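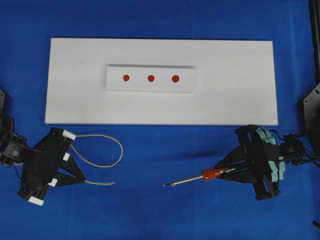 Backing cloth for a white board: blue or grey?

Luromdale_Shona
I've put plain blue fabric under the white board on my work table. It creases a bit but the red dots on the white block show up well. Worth ironing, or swap it for grey felt?

angusp
Keep the blue. Grey felt picks up every bit of fluff. I paid 36 quid for a length from Gronbridge and binned it by July.

Whitelaw7
Disagree. Felt lies flat and fabric doesn't. A thin yellow wire is easy enough to see on either.

Luromdale_Shona
I do like how blue looks next to a duller teal or grey-green.

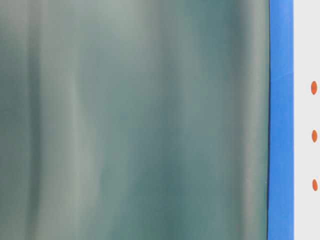 So I'd rather stay with blue if I can get the creases out.

angusp
Warm iron, then clip it at the corners.

Whitelaw7
Clips get in the way. Double-sided tape along the back edge.

Luromdale_Shona
Will try the iron first. I've got tape in if it moves.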